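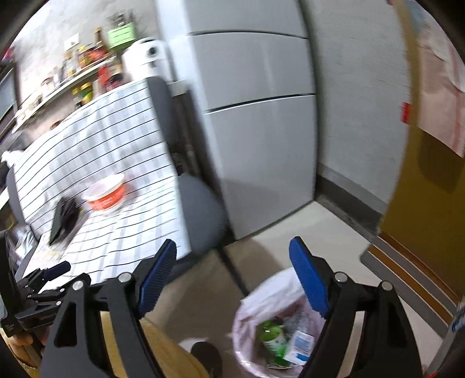 Page 5 of 18

Search tickets Go Advanced

Ticket 157: Checked cloth on the kitchen chair, marks on the cushion
Opened by: Sekar Santoso
Place: Halbridge flat, kitchen
Status: open

Sekar Santoso wrote:
Good morning. I report a problem with the grey upholstered chair which we keep in the kitchen. The seat has a stain from cooking oil, and I would like to remove it before the flat goes back to the Jostonach agency. I have put the white checked cloth over the chair so that no one sits directly on the grey fabric. It covers the back and most of the seat, but the edge of the cushion stays open on one side.

What I have tried until now:
- Wiped with a damp cloth. The stain became lighter and came back the next morning.
- Washing-up liquid in warm water, left for 18 minutes. Same result.
- Dry baking soda overnight. No change, and it was difficult to get the powder out.

The bin next to the chair is lined and has already some packaging in it, so please don't empty it until I have checked that I did not throw away the instructions of the Clalden upholstery foam.

Baltasar Valdebenito replied, July 15, 2026:
Thank you for the clear list. If the stain returns after drying, there is still oil deeper in the padding. Please tell me which cleaning things you have in the kitchen, and do not use the melamine sponge yet. It is a fine abrasive and can make the fabric look worn.

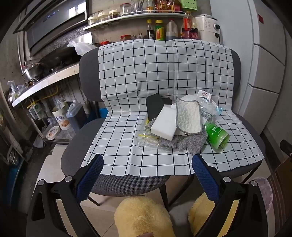
Sekar Santoso wrote:
I have the melamine sponge, the black sponge pad, the white scrubbing pad with the grey border and the fuzzy grey cloth. There is also a green bottle, but I am not sure if it is suitable for fabric. I can lay the things somewhere else when I start, the cloth has to come off anyway.

Baltasar Valdebenito replied:
Use only the grey cloth for now. Test the foam first under the seat, where it is not seen. Then apply it on the stain, wait 5 minutes and press with the cloth, do not rub. Repeat once if needed. Leave the bottle until you have read its label to the end.

Sekar Santoso wrote:
Understood. The test under the seat left no ring. I will do the stain this evening and write again when the cushion is dry.

Contact Kwok Household Help | Copyright Kwok | Back to top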